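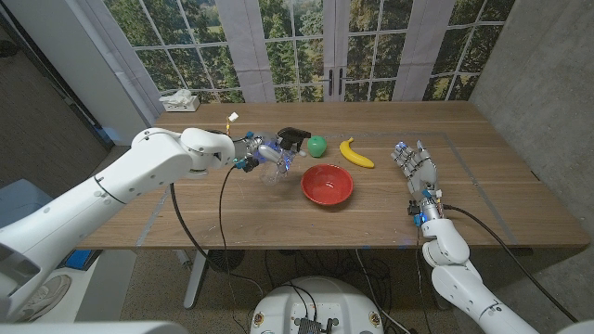
Fig. 1. Fruta, cuenco rojo y pulverizador transparente sobre una mesa de madera.

Tema 2. Encuestas de consumo: lo que la gente dice que come

Punto de partida para hoy: desconfiar de cualquier dato dietético obtenido preguntando. El informe de Gornetix que leísteis para esta sesión afirma que los hogares de Cleruvthorpe aumentaron su consumo de fruta en un 37 %. Suena bien. Antes de citarlo conviene mirar la página de métodos, que es corta y bastante reveladora.

Se enviaron 1.970 cuestionarios y volvieron 752. ¿Quién contesta a una encuesta sobre fruta? Sospecho que quien la compra. El informe despacha el asunto en una nota al pie y sigue adelante como si los ausentes comieran igual que los presentes.

Segundo problema, la memoria. Se preguntaba en enero por lo comido durante el mes anterior, fiestas incluidas. Intentad reconstruir vuestras propias cenas de hace dos semanas – sin trampas – y veréis lo que vale ese recuerdo.

Tercero, la unidad. «Pieza de fruta» aparece sin definir. Un plátano y una uva cuentan lo mismo, o no, según quién rellene la casilla.
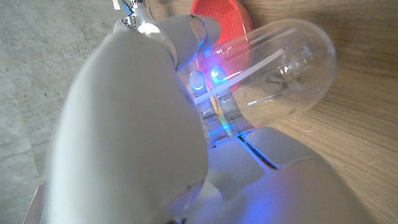 Delwyn Ashby objetó en la sesión anterior que el sesgo importa menos si se repite igual cada año: aunque el nivel esté inflado, la tendencia serviría. Es el mejor argumento a favor del informe, y solo se sostiene si el sesgo es estable. Entre las dos oleadas hubo una campaña municipal de alimentación. Tras una campaña así, la gente aprende qué respuesta queda bien.

Para la próxima clase: leed el capítulo de Greenberg sobre deseabilidad social y comparad su cuestionario con el de Zistthorpe, preguntas 2 a 5. Traed por escrito una redacción alternativa para cada una.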